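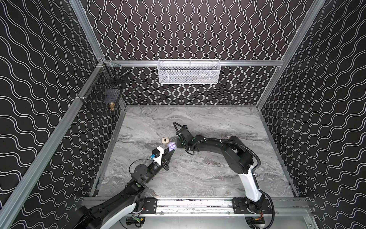
Text: Blažena Gajdoš. Checked by Baptiste Arnaud.
Last updated: June

Section 4. Lining the bay and hanging the baskets

This section covers the wall lining, the marbled base and the two wire baskets. The posts and the back rail should already be up and tightened as in section 3. If you are fitting out a Zavala bay with an open back, skip to section 5.

4.1 Lining the walls

The bay is lined on three sides with black wallpaper printed with thin white wavy lines. Our stock name for it is Farano. The direction of the lines changes from wall to wall, so mark the back of each piece with L, B or R before you cut.

1. Wipe the panels with a dry cloth and leave the door of the room shut until you have finished.
2. Start with the back wall. Hang the paper so that the lines run straight up and down.
3. Hang the left wall with the lines running on the diagonal.
4. Hang the right wall, again on the diagonal.
5. Smooth each piece from the middle outwards and trim the edges with a new blade.

Note: one roll does a single bay with a strip to spare. Keep the strip for patching. Later rolls do not always match the black exactly.

Caution: do not trim against the marbled surface. It scratches, and the scratch cannot be polished out.

4.2 Fitting the base

The base is grey with white and charcoal veining. Lay it so that the veining runs from side to side, then fit the thin aluminium edging along the left and right. The edging should sit flat. If it rocks, take it off and check for paper caught underneath.

4.3 Hanging the white basket

The white basket is the long, shallow one and goes on the back rail.

1. Measure the rail and mark the centre in pencil.
2. Hook the basket over the rail at the mark.
3. Stand back and check it is level.
4. Close the hooks with the pliers from the Susteno kit.

4.4 Fixing the black basket

The black basket is deeper and goes on the left wall, close to the back corner.

1. Hold it in place and check that it clears the white basket. You should be able to lift something out of either one without knocking the other.
2. Mark the fixing holes through the mesh.
3. Fix the top first, then the bottom.

Caution: the mesh ends are sharp until the caps are on. Wear gloves.

Spare hooks and caps are part 146. The black basket on its own is part 189. Order from Skastoseo, not from the shop counter.

4.5 Putting things in

Small items are best kept in the baskets, with the base left for whatever you are sorting at the time. Put metal pieces in the black basket. Soft toys and other light things can go in either. Anything narrower than the mesh will drop through, so put it in a dish first.

Before moving on to section 5, pull gently on both baskets. If either one shifts, go back and tighten it. Check them again after a week's use.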